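The Great Trouser Reckoning

I own 13 pairs of trousers and until this March I folded every one of them badly. My mother hung hers, my flatmate rolls his, and I had fallen into a sort of lazy half-and-half that left a crease across both knees. Then my friend Bríd Ó Dubhghaill came to stay for the weekend, opened my bottom drawer looking for a towel and laughed so hard she had to sit down.

Bríd used to work on the shop floor at Jakley, folding trousers all day long, and she swears by the bed. Never the ironing board (too narrow!) and never your own lap. You spread the thing out on the covers, get the seams running together and smooth as you go. A patterned sheet helps too, she reckons, as dark cloth shows up so well against it.

Dark grey on palm leaves

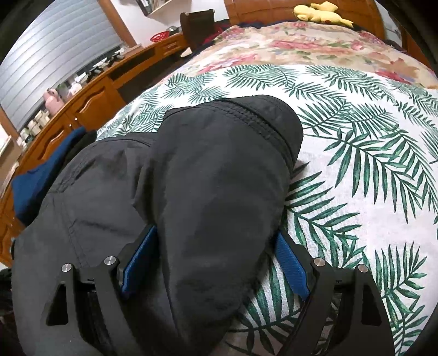
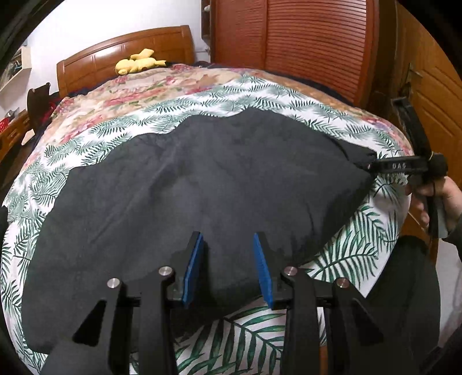

Then there's the question of thirds or quarters, and we fell out over it a bit. I'm a quarters person, or I was, but my drawer is shallow and quarters come out like a brick. Bríd does hers in half lengthways, tucks in the pointy bit at the seat, then goes up in thirds from the ankle. They stand on their edges like books in a row, and you can pull out 2 pairs without the rest flopping over.

I've kept it up for three weeks now, and I've moved on to the jumpers, which are a whole other argument.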